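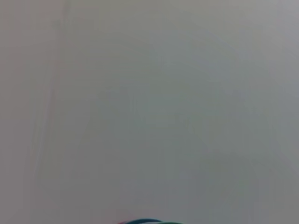 Soft grays and off-white, very close up.

Keeping a complaint file at home

If you have filed a complaint about a police stop, or plan to, you will end up with a lot of paper. These tips come from readers of the Hitthorpe tenants' newsletter and need nothing you can't get at an office supply store.

Write it down the same day. Put the time, the street, what was said and any badge or car number on one sheet. Leave a blank where you don't remember. Sign it and don't rewrite it later. If something comes back to you, add a second sheet.

Use one box. A lidded file box with 4 hanging folders is enough: your notes, letters in, letters out, receipts. Keep it out of the kitchen and off a basement floor.

Copy before you mail. Make two copies of every form and send a copy of any supporting paper unless the office asks for the original. Staple the mailing receipt to your own copy.

Thermal receipts fade. Photocopy parking stubs, tow slips and bus tickets right away, and store the originals in a paper envelope. Some plastic sleeves make the print disappear faster.

Log phone calls. A 100-page notebook tied to the box with string works well. Write the time, the office, who you spoke to and what they said they would do. Number the pages by hand.

Pencil the case number on the back of each sheet, top right corner. If yours is 123, write 123 and the page number after it.

Save pictures and video twice, once on the phone and once on a drive kept in the box. Don't crop or edit the first copy.

Deadlines differ from place to place. Ask for yours in writing and tape the answer inside the lid.

Next in September: labeling spare keys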